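Sodcombe Fruit Store: Frequently Asked Questions

Last updated 15 Feb 2022

Who can use the store?
Any grower with a plot or orchard in the Sodcombe or Tornville parishes. Growers outside this area may apply for space left over once local bookings close. Applications are handled in the order received.

What can be stored?
Apples, pears and quinces. Quinces are kept in a separate bay, as their smell passes to other fruit. Potatoes, onions and windfalls are not accepted.

How much space is there?
The store holds 516 trays across two chambers. The larger chamber is called Mota and the smaller one Sister; the names come from the makers' plates on the original doors. Mota is kept at 3 to 4 degrees and is used for late varieties. Sister is kept slightly warmer and is used for fruit due out before the end of December.

How should fruit be prepared?
Pick by hand with the stalk attached. Do not wash or polish the fruit, and do not remove the natural bloom. Lay it in a single layer. Each tray must carry a label with the variety, the picking date and your grower number.

How do I know when an apple is ready to pick?
Cup the fruit in the palm, lift and turn it gently. A ripe apple parts from the spur with little force. For varieties going into long storage, use the starch test as well: cut the apple across the middle, apply iodine solution and compare the stain with the chart on the store door. A fully black surface means the fruit is not ready. A mostly clear surface means it should be eaten soon and not stored.

Can I judge by skin colour alone?
No. Red colouring depends on variety and sunlight and is a poor guide to ripeness. The ground colour, meaning the colour beneath or between the red, is more useful. In most varieties it moves from green towards yellow as the fruit ripens.

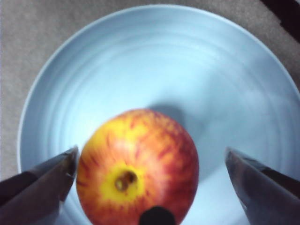
Several growers have asked whether the ground colour rule also applies to russets, and one, from Tornville, wrote that hers "go from brown to brown and tell me nothing". For russets, use the starch test and the date of full bloom. Growers who did not record the bloom date may use the parish average, which is posted in the store each summer.

What does it cost?
The charge is per tray per month and is set each year before bookings open. Part months are charged in full. There is no charge for the first 100 trays booked by schools.

How often is the fruit checked?
Every two weeks. Rotten fruit is removed and the loss is entered on the tray card. Last season 1,304 apples were removed, most of them from trays packed in more than one layer.

May I collect part of a tray?
Yes, during opening hours. Sign the tray card and write down the quantity taken. The charge for the tray stays the same until it is empty.

Is stored fruit insured?
Cover applies to failure of the cooling plant only. It does not extend to rot, bruising, shrivelling or incorrect labelling.

How do I book?
Forms are available at the store and should be returned before picking starts. Bookings of more than 20 trays need a deposit.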